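Search this site Go

Table helpers wanted, Berkatia toy and puzzle library

Posted Jun 6, 2025
Shares 11 Comments 0

We need people to sort, check and re-box. Mostly puzzles and building cubes, also kitchen and lab odds and ends for the pretend play kits. Paid by the session, snacks on us. No experience needed, just patience and decent eyesight.

Collection is up to 800 boxes now and the returns shelf is a mess. Cubes end up in the wrong jar, pots come back with other stuff in them, half the puzzles are scrambled. Would love to have it straight before September.

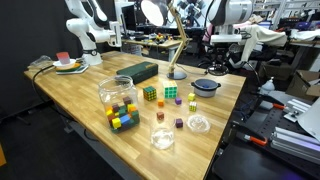 What you'd be doing

Sorting small wooden cubes by color. Yellows and oranges are easy, the dark purple and maroon ones get mixed up all the time so take them over to the lamp.

Puzzle cubes: turn every side, check for peeling stickers, put aside anything stiff. If you can solve one, great, if not leave it for somebody who can. The little 2x2s go in their own tray.

Glass (beakers, dishes, jars) gets emptied, washed and dried by hand. Please dont stack it.

Pots and pans, look inside before you shelve them!

Who we're looking for

Age 16 and up. Ok with standing at a long table for a couple hours. Mornings or afternoons, tell us wich. Knowing your way around a Rubik's type cube is a plus.

How to apply

Short note to the front desk, quote ref 3213. Say when you're free and if you've done anything similar. We answer everybody, may take a bit.

We use cookies to remember your settings. Accept Manage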